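Serving tray

From the Tallik Home Encyclopedia, kitchen and table section

A serving tray is a flat carrier with a raised edge, used for moving food and drink from one place to another without making six trips. I've been writing these entries for a few years now and this is the one I kept putting off, mostly because I own far too many trays and knew I'd go on and on. So, fair warning!

The word

English has had "tray" for a very long time, and it's related to old words for wood and tree. That makes sense when you think about it, as the early ones were boards, sometimes hollowed out a little so things wouldn't roll off. My grandmother called hers "the board" all her life, even the tin one with roses on it.

Shapes

Rectangular trays carry the most and stack the best, and they fit in the gap beside the fridge (you know the gap). Round trays are the ones waiters like, because you can balance one on your spread fingers and turn it so the next glass is closest to the person you're serving. Oval ones turn up mostly with roasts and fish. Then there are butler's trays, which sit on a folding stand, and bed trays with little legs, which I love and my husband says are a coffee spill waiting to happen.

Lacquer and japanning

This is my favorite part, so bear with me. True lacquer comes from the sap of a tree that grows in East Asia. It goes on in very thin coats, and it hardens best in warm, damp air — the opposite of what most of us expect from anything you paint on. European makers couldn't get the sap, so they worked out their own varnishes and baked them onto tin or papier-mâché. That was called japanning, and black was the color everybody wanted. Pontypool in Wales and the towns near Birmingham in England did a huge trade in it.

My friend Bożena Kalinowski collects the papier-mâché ones and keeps a notebook of every tray she has ever handled at sales. She was up to 1,854 when I last asked, and she owns 165 of them, which makes me feel much better about my cupboard.

Other materials

Silver trays with feet are properly called salvers, or waiters if they're small. Plain steel is what you get in cafeterias. Plastic and melamine took over in ordinary homes after the war, and they're light and cheap and you can drop them. Wicker looks lovely and holds crumbs forever. I have 3 wicker ones and I shake them out over the back step like rugs.

Care

Wash lacquer by hand in lukewarm water with a drop of mild soap, and dry it with a soft cloth right away. Don't soak it, don't put it in the dishwasher, and keep it off sunny windowsills. Shiny dark finishes show every spot and fingerprint, so have a second dry cloth handy for a final wipe. Old japanned tin can rust wherever the finish has chipped, and a bit of clear paste wax helps there. Gerrit Maluleke, who restored my roses tray one December, told me to wax it twice a year. I manage once. 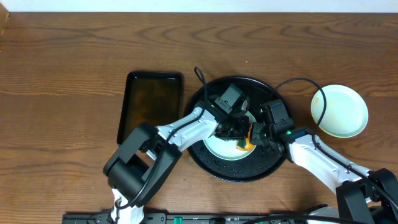

For papier-mâché, a barely damp cloth is plenty. If the edge has started to swell or flake, stop cleaning and take it to someone who does repairs before you lose any more of the paint.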